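Manipulador de cocina Zikby 400
Mendent - División de automatización doméstica

Inicio Productos Asistencia doméstica Zikby 400

El Zikby 400 es un brazo manipulador de sobremesa destinado a la evaluación de tareas domésticas en viviendas piloto y centros de formación. Se suministra con pinza paralela de dos dedos, unidad de control y soporte de fijación.

Estado de las tareas
Carga de platos y tazas en lavavajillas: disponible con supervisión.
Retirada de cubiertos sueltos: en pruebas.
Vidrio fino y recipientes con tapa: no recomendado.

En el ensayo realizado por Jollau en enero se registraron 283 intentos de carga, con un tiempo medio de 38 segundos por pieza. Una persona habituada a la tarea sigue siendo más rápida - y comete menos errores con los objetos transparentes.

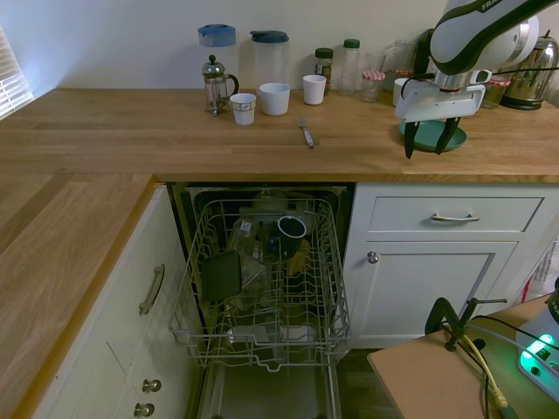

Mendent no comercializa el equipo como sustituto del trabajo doméstico. La apertura de la puerta, la dosificación del detergente y la selección del programa corresponden al usuario.

Precio orientativo: alrededor de 2,143 euros, instalación no incluida.
Distribución y servicio técnico: Pathirana.
Ficha actualizada: 9 abr 2019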